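Chapter 11
What a Points Table Can and Cannot Tell You

Ask a racing fan who the best driver of the year was and you will most likely get the name of the champion. This chapter asks you to be slower with your answer. A championship is a sum, and somebody chose the rules of addition.

Take the Prendergast Trophy, a club endurance series run at two circuits, Kirkedari and Grurusia. Shayne Katene won it with 51 points. Lorraine Dunstan finished second, 2 points back, after winning more races than he did. The program handed out in October called Katene "the class of the field." Maybe he was. The table alone does not show it.
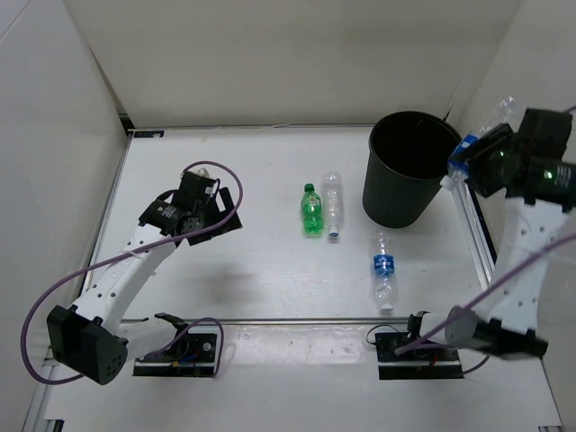
Why can a driver win the most races and still lose the title?

Most scoring systems pay well for second and third place, so a driver who finishes near the front every time can pass one who wins often but also breaks down.

Dunstan retired twice with gearbox trouble. Fans of hers call that bad luck. Fans of Katene say she was hard on the car. Both sides speak with great confidence, and neither has looked inside the gearbox. Be wary of any account of a season that explains every result by character – the calm one, the wild one, the one who "wanted it more." Such stories are usually written after the points are known.

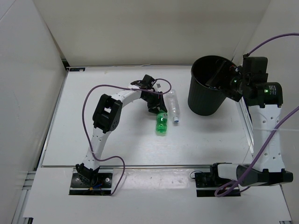

Figure 11.2. Two arms at the front edge of a white work table.

Sponsors muddy things further. Gostameck, which backed the series, paid for a bonus point for fastest lap, and it was sold to the public as a reward for speed. In practice, a driver with nothing left to lose could pit for fresh tires and take it. Whether that point measured speed or just spare time is a fair question, and we return to it in the next section.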